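What Is Inside a Desktop Computer?

A desktop computer is a metal box full of parts that pass signals to each other. The box is called the case. Most of the parts inside do one job each.

The largest part is the motherboard. It is a flat board, often green, with very thin lines of copper running through it. The lines are called traces. They carry electricity from one part to another, the way roads carry cars between towns.

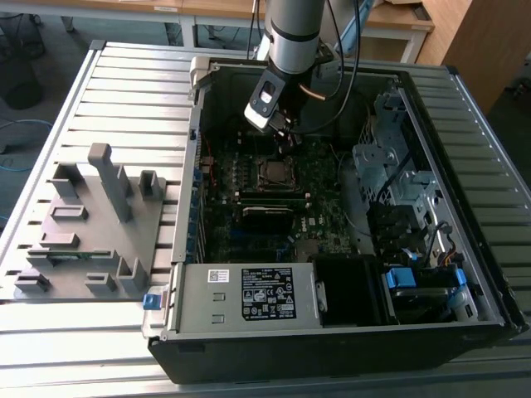 The processor, or CPU, does the computer's sums. It follows a list of instructions called a program, one small step after another. A step might be "add these two numbers" or "check if this number is bigger than 144." A modern processor does billions of steps each second.

Memory, or RAM, holds the numbers the processor is using right now. RAM forgets everything when the power goes off. Saved work goes on a drive, which keeps it without power.

Numbers inside a computer are written in binary. Binary has only 2 digits, 0 and 1. Each digit is called a bit. The number 451 in binary is 111000011, so it needs nine bits.
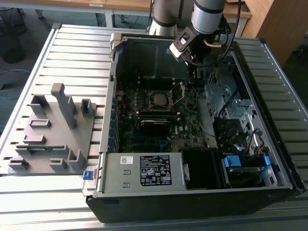
A processor has to connect to the motherboard in many places at once. Some kinds have more than a thousand tiny contacts on the underside, and each one must touch its partner on the board. The part that holds the processor is called a socket. Near the middle of the green board is a square one with its metal frame and lever raised. Closing the frame and pushing the lever down presses the processor flat against the contacts.

Processors get hot when they work. A heatsink is a block of metal that draws the heat away - usually a fan blows air over it as well.

Words to know
Bit: a single 0 or 1.
Trace: a thin copper line on a circuit board.
Socket: the holder for a processor.

Written by Yasuo Arai for the Modudby children's science pages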